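Folded Paper Lanterns: My Craft and Making Project Report
Dendton Evening Class, handed in 20th December

Why lanterns

I started this in July with a totally different plan (a quilt, ha) and switched once I saw what fabric costs. Paper I could afford! My goal was to make a set of four folded lanterns that hang from a string and pack flat afterward, using one pattern at four sizes.

Getting the pattern right

The pattern is a grid of diamonds, and you crease every single line before anything bends the way it should. The biggest lantern has 1664 little creases, which I know because I marked them off on a chart taped inside my closet door. It took me 191 tries to get a corner fold I liked, if you include the scraps, and I kept every one in a shoebox.

Paper made a huge difference. The Cunix sketch paper I bought first cracked along the folds, so the white showed through my nice blue paint. Then I switched to a heavier roll from Tunstall and painted it after creasing - way better, though it curled at the ends and I had to press it under cookbooks overnight.

Glue and string

I tried two glues. The stick kind let go as soon as I hung the lantern up. Dakach craft glue held, but you have to use a tiny amount and spread it with a toothpick or the seam goes wavy. My second lantern has a wavy seam and I've turned that side to the wall.

For string I used plain cotton kitchen twine with a knot under each lantern. They slid around a lot until I doubled the knots.

What I'd change

I'd cut all the strips on the same day, with the same ruler. Mine came out slightly different widths and the top ring on the smallest lantern never did close neatly. I'd also score the lines with an empty ballpoint pen from the start, which I only tried on the last one - so much faster, and my fingers didn't hurt!

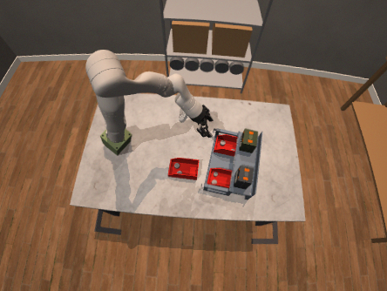

Supplies list

Heavy paper roll
Acrylic paint, blue and cream
Craft glue and toothpicks
Cotton twine
Metal ruler and an empty ballpoint pen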